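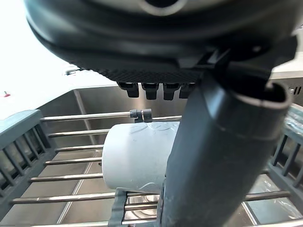
Drying rack in the steel sink, light gray cup on its side across the rods.

30th May. Kitchen bench, Sultdale. Sink rack trial.

Purpose: decide whether the rod rack stays in the sink or goes back on the counter. Matúš Trnka wants the counter clear for the scales before July. I have no strong view except that wet ware should not sit on a towel.

Rack as fitted: metal rods left to right, slatted dark gray plastic side frame at each end. Clear plastic wrapping still on the right side frame. Leave it on until we decide, in case the rack goes back to Procházka. Take it off after that, it will collect water.

Small gray clip on the top rod. Not in the fitting sheet. Matúš thinks it is for hanging a cloth. Leave it where it is for now and note if it moves.

Placement of cups. Tried on end first, mouth down. Stable on the rods only if the rim spans 3 of them; the narrow cups drop a side between two rods and lean. On its side the gray cup sits in the gap between rods and does not roll when the rack is knocked by hand. Knocked it from the left and from the front. Did not try from the right on account of the wrapping.

Drainage. Poured 100 ml over the cup from a beaker, cup on its side, mouth level. Most went straight through the rods. A little stayed inside along the lower wall, as expected with no tilt. Repeated with a folded card under the base end so the mouth pointed slightly down. Less left inside, but the card was soaked and is no use as a fix. A strip of silicone under the base would do. Check the Bular drawer for offcuts.

Load. Put 800 g of steel weights at the middle of the rods, left for the length of lunch. No bend visible against a straightedge. Side frames did not spread. Good enough for cups and plates. I would not put the cast pan on it.

Marks on the cup. Outside is matte and looks smudged, with faint curved marks on the upper side. Wiped with a dry cloth, no change. Possibly from stacking, possibly from the old scourer. Not a rack problem. Blažena Kubíček says the other gray cups have the same marks and went through the same wash, so compare one that has been kept in the cupboard.

Noise: rods ring when a cup is set down hard. Minor.

Access: with the rack in, the sink can't be used for filling the bucket. This is the real objection. Lifting the rack out takes both hands and it needs somewhere to go, which puts it on the counter again. Blažena fills the bucket 2 times a day. She could use the utility tap but the hose there has the wrong thread.

Provisional: rack stays in the sink, cups on their sides, nothing heavier than plates.

To do
- silicone strip, cut to rod length
- adapter for utility tap hose (me)
- ask Procházka whether the clip belongs to this rack
- cupboard cup for comparison (Blažena)
- repeat the drainage pour with a tall glass

Added later: no silicone in the Bular drawer, only felt. Ordered a sheet from Zorkulico.

Recent entries
Utility tap, flow check
Counter scales, leveling feet
Scourer comparison, part 2
Cupboard shelf liner
Label tape that survives the wash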